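Two Arms and a Glue Gun: What Went Wrong With Our Stop Button
Final report, Robotics Workshop, Varndale College

What I was trying to do

My project was called Murkine, which doesn't stand for anything (I needed a folder name and it stuck). The plan was to get two robot arms to put together a small craft model made of 3D-printed parts. The left arm picks up the parts and holds them steady, and the right arm brings in a hot glue gun and puts down the glue. I thought the gripping would be the hard part and the gluing would be easy. I had that pretty much backwards!

The model has a white piece with black dots on it that make a kind of face, an orange carrot with a green top, and a lime-green ring with a hole in the middle. The ring stays flat on the table until the others are ready. The carrot was my favorite to program, since the ridges on it give the gripper something to hold on to. The white piece is smoother and likes to twist if you grab it near a corner. 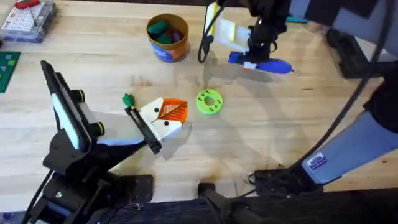
Both arms run from one script on one computer. Each arm sends a short "I'm alive" message, and if the script goes 2000 milliseconds without hearing from one of them, it freezes both. I was proud of that check. I wrote it in the first week, tested it by pulling a network cable, saw both arms stop, and went to lunch.

The fault

It happened late one afternoon in April, partway through a long run. The left arm had the part in place, the right arm was moving in with the gun, and then the left arm's messages stopped coming. The check did exactly what I wrote it to do and both arms froze. I hit the big stop button too, out of habit, and started reading the log.

What I didn't think about was the gun. The stop button cut motion on both arms, and the right gripper kept its grip (good, you don't want it dropping a hot tool). But the heater was plugged into a regular power strip that had nothing to do with the button or the script. So I was sitting there scrolling through error lines, feeling very responsible, while a fully hot glue gun hung over a wood table. I only looked up when I smelled it. There was a string of glue running from the nozzle down to the wood, with a blob at the bottom.

Nothing burned and I didn't get hurt. I reached over and pulled the plug, and once the blob had cooled I peeled it off with a fingernail. The log says the arms had been frozen for 30 minutes by then. I would have guessed five.

Finding the cause

There were two separate problems and I mixed them up for days.

The first was why the left arm went quiet. I blamed the cable and swapped it, and then it happened again. It was my own code. When the gripper closed on a part, the script waited for the grip to settle before it handled any messages, and I had set that wait to a maximum of 3000 milliseconds. My alive check gave up at 2000. So any slow grip was going to look like a dead arm. With the carrot the grip settled fast and I never saw it, but the white piece sometimes took longer, especially when it twisted.

The second problem was the one that matters. My stop button didn't stop everything. I had been thinking "stop" means "the arms don't move," and on a bench with a heating element on it that's only half the job.

I went back and ran the left arm by itself for a while, no glue, just picking up the pieces and pushing them together over and over with the new timing. It's slow and kind of boring to watch, but it let me see which grips took long without anything hot nearby.

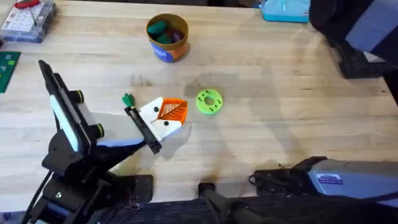 What I changed

- The grip wait now runs in the background, so messages keep flowing while the fingers settle.
- The gun's power goes through a relay on the same circuit as the stop button. Hit the button, the heater goes off.
- A freeze from the script also opens the relay.
- The heater has its own timer and shuts off if no glue move has started in the last 40 seconds. This one is annoying – I have to wait for the gun to warm up again pretty often – but I'm leaving it in.
- After a freeze, the right arm has to be moved to a parking spot by hand before the relay will close again.

I tested the relay with a lamp plugged in where the gun goes, which I recommend to anyone trying this. You can see it go off from across the room.

Still not fixed

Cutting the power doesn't make the nozzle cool. It stays hot for a good while after, and if the arm freezes right above the model, glue can still drip on it. I'd like a metal drip tray that sits near the work, or a slow backing-off move that runs before the freeze, but a move during a stop opens up its own set of questions and I ran out of semester. My notes on that are in the project folder under "parking," along with the old script, bug and all.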